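Humanoid keeps losing the chair when it moves it – student project, need ideas

Posted in Student Robotics Help

Vasanthi Nanayakkara

Hi all. Senior project, team of 3, we demo in April and I'm kind of panicking. The task is "tidy the room", and the part that's killing us is the office chair. Robot has to grab it, move it and park it at the desk. Teleop first, then we train on the recorded runs. Gidel is what we call our control stack, it's mostly glue code on top of the vendor stuff.

Two ways of grabbing it so far – both armrests, or one hand on top of the backrest. 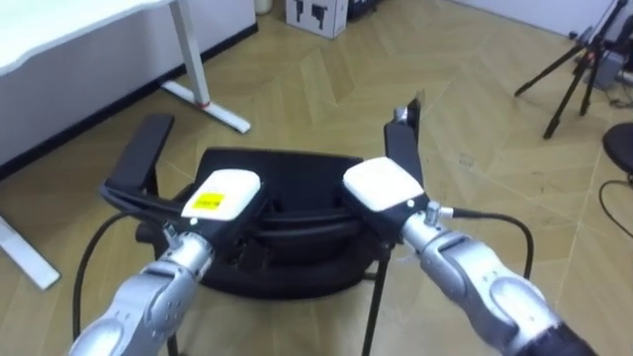
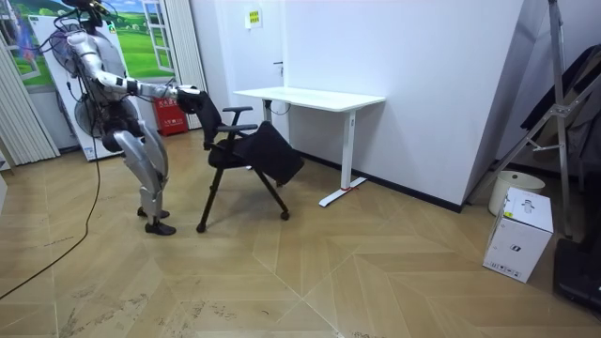
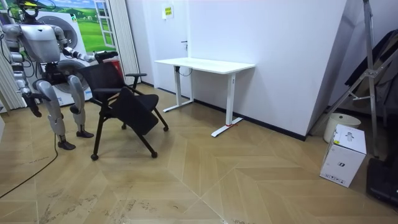
Problem is the casters. They swivel whichever way they feel like and the chair yaws, then the wrist torque spikes and Gidel kills the run. Happens with either grip. We have 959 runs logged and I'd say the armrest ones look cleaner but the policy trained on those is worse?? Makes no sense to me. Also the robot has to crouch more for the armrests and the knees get warm.

Stuff we tried: lower grip force, slower walking, a different start pose for the chair. Slower walking helped a bit. Lower grip force was a disaster.

Do we pick one grip and stick with it or keep both? And is there some trick for casters. Any help apreciated, we lose the room at 6 pm most days so cant test that much.

Trevar

Pick one. Seriously. Mixing two grips in one dataset with no label is probably half your problem – policy averages them and reaches for somewhere in between. We did this in our club with a cart handle, same mess.

For the casters: pull first, then push. Short tug straight back, the wheels all trail the same way, then go. Don't start with a turn. If you need to turn, do it after it's already rolling.

And check your torque limit. If it's the default its probably too twitchy for anything on wheels. We filter ours over 25 samples before the stop logic sees it. Keep the hard limit where it is though, only filter the soft one.

Marikar

have you tried a chair with no wheels lol

ok real answer, try locking the casters or just tape them for the first tests. then you know if its the wheels or the arms

Vasanthi Nanayakkara

Can't swap the chair, it's in the rules we wrote for ourselves (dumb, I know). Taping is a good idea for a test tho, will do tomorrow morning.

Trevar – grips aren't labeled, no. The runs are just in folders by day. So I guess someone is going through all of them. How did you label yours, by hand?

Brurnetti

By hand is fine, you only need the first couple seconds of each run to tell. Split it with your teammates and it's an evening. Or do it from the arm joint angles at gripper close – one arm closed vs. two, that's a five line script. Spot check some.

I don't fully agree with picking one. If you label them and condition on the label you can keep both, and you'll want two hands for turning and one for dragging anyway. But with your deadline, yeah, one. I'd go two hands on the armrests. One hand up on the backrest is a long way from the wheels, so any pull up there tips the chair before it rolls. Two hands lets you fight the yaw.

On why the armrest policy is worse – look at your head camera. When both hands are on the chair the arms take up a lot of the view and maybe it can't see where the desk is anymore. Compare with a fixed camera feed added in, if you have one recorded. We got to 1,330 runs on a door task before we noticed the same thing. Painful.

Knees: shorter runs, stand up between them.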